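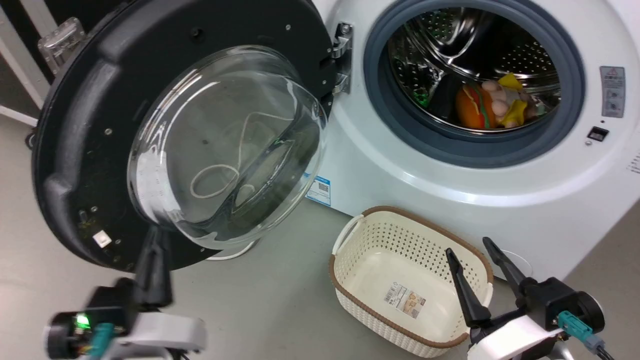
Jotmont Laundry Basket: Small Thing, Big Improvement

Category: Laundry and Cleaning
Posted Sat 25 May

I did not expect to get excited about a laundry basket, but here I am! My old one split down one side in May, right in the middle of a sheets-and-towels day, and I ordered the cream Jotmont from Fenell that same evening.

First, the looks. It's plastic with a woven-style pattern all over and a brown rim, and I like it so much more than the plain white tub I had before. The cream goes nicely with a white machine and a gray floor, so I've stopped hiding it in the closet between loads.

It's low enough to sit on the floor right in front of a front loader with the door swung wide open, and that's how I use it. Everything comes straight out of the drum and into the basket, no chasing socks across the room. Plush toys too — the burger with the lettuce layer gets washed more often than some of my sweaters, and the basket takes it and all its friends with plenty of room left over.

The handles are comfortable. I carry a full load of damp towels up 12 stairs and haven't had a pinched finger yet (my old Ivadby basket got me every single time). There's a bit of flex when it's really packed, but nothing that worries me.

Two small gripes. The product label is stuck to the bottom on the inside, exactly where the clean clothes go, and mine is still there because I keep forgetting to soak it off. And the pattern does collect lint — a quick wipe with a damp cloth takes care of it.

Would I buy it again? Yes, and I'm already looking at a second one for the darks. Fenell had 49 left when I checked this morning.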